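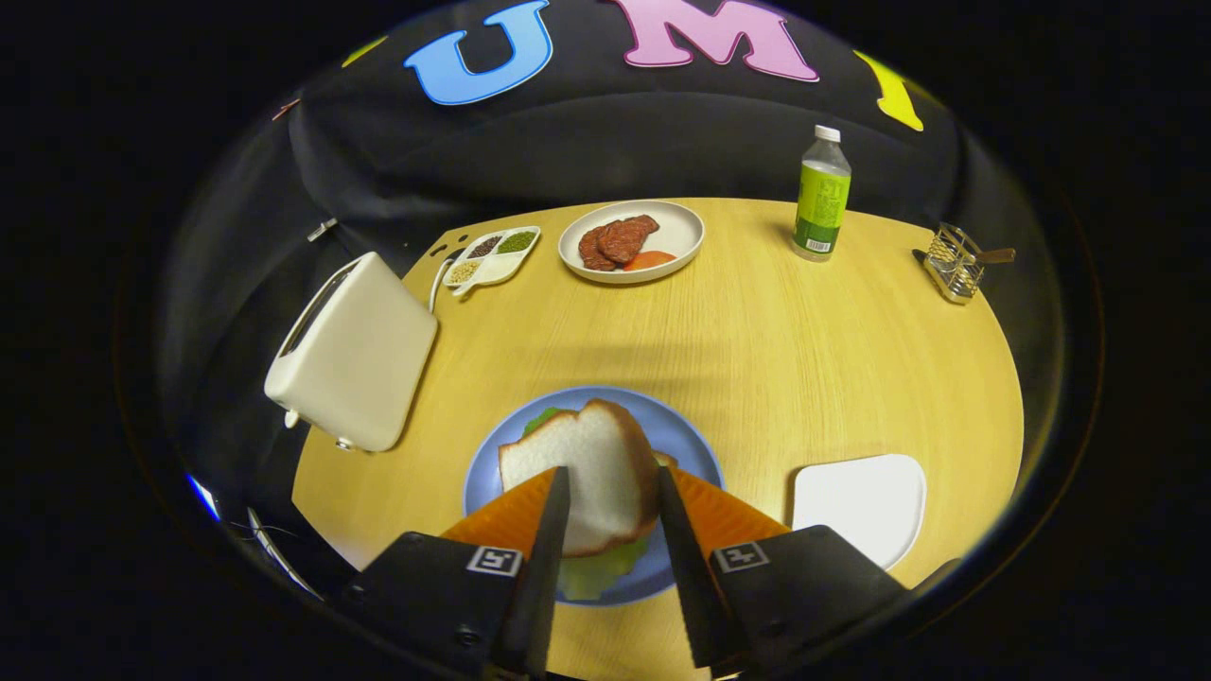 How to Budget for Your First Set of Hand-Held Grippers

So you want to record your own manipulation demos, and you've figured out that you don't need a robot arm on day one. Great choice! A hand-held gripper lets a person do the task while the camera on the tool sees what a robot's wrist camera would see. You can start small, learn a lot, and put off the really big purchase until you know what you need it to do.

I've put together two of these budgets now, and the second one went much better than the first. Here's the order I'd work in.

Step 1: Write down the tasks before you price anything

Pick one task family and stick with it for the first round. We went with simple food assembly: bread, lettuce, tomato slices, patties, plates. It sounds humble, but you get soft things, thin things and slippery things all in one go, and the groceries cost almost nothing compared to the hardware.

For each task, note the widest object, the thinnest object and the heaviest one. Those three lines decide which gripper you can use. A slice of bread needs a gentle, even grip. A full bottle needs a lot more squeeze. If your list has both, plan on testing both before you order more than one unit.

Step 2: Price the gripper as a kit

The quote you get for a gripper is usually the body and the fingers. Ask about everything else up front:

Camera and wide-angle lens
Mount for the camera
Storage cards and a card reader
Printed markers for the fingers
Spare soft pads
Calibration board
Carrying case

Our first quote from Zusis was $600 per unit, and I happily typed that into the spreadsheet and moved on. With the camera and the rest of the list it came to $1,000. Multiply that gap by a few units and you've got an awkward email to write! Put every item on its own line, even the cheap ones.

Step 3: Buy more pads than you think you need

Soft finger pads are a consumable, so budget them like printer ink. Food work is hard on them, with grease, crumbs and constant wiping. We ordered 48 pads for the first season, and Shirley Grewal, who runs our recording sessions, wants to double that next time. Get them all from one batch if you can. Niveo changed the firmness on us between orders, and the new ones felt quite different in the hand.

Markers deserve a line too. Print extras on matte stock and keep them flat in a folder.

Step 4: Budget the table

People forget this part, and it's the fun part! You'll want:

A small, sturdy table you can walk around
A plain, dark backdrop and some clips
Plates in a few shapes and colors
Trays for small ingredients
Real appliances, if your task has them

Thrift stores are perfect for plates. Variety helps your data, so mismatched is fine. Save the real money for lighting - two decent panels made a bigger difference for us than a fancier lens.

Step 5: Count people hours

A short task still needs a reset after every take, and resets can eat more time than the takes do. Run a trial morning with a borrowed unit or a rental and time both. Ours showed that a recording day gave us 9 good blocks, with breaks, and I built the labor line from that number. Add time for cleaning, shopping and checking footage.

Step 6: Leave room for the arm

If you plan to run a trained policy later, check now that your fingers will bolt onto the arm you have in mind. Dace Urbonaitė on our team caught that the Lindia mount used a different bolt pattern, and an adapter plate fixed it for very little. Finding that out after the arm shows up would have been a lot less pleasant.

I also keep a reserve line for repairs and shipping. Order your first unit in January if your fiscal year allows it, use it hard for a month, then order the rest with your notes in front of you.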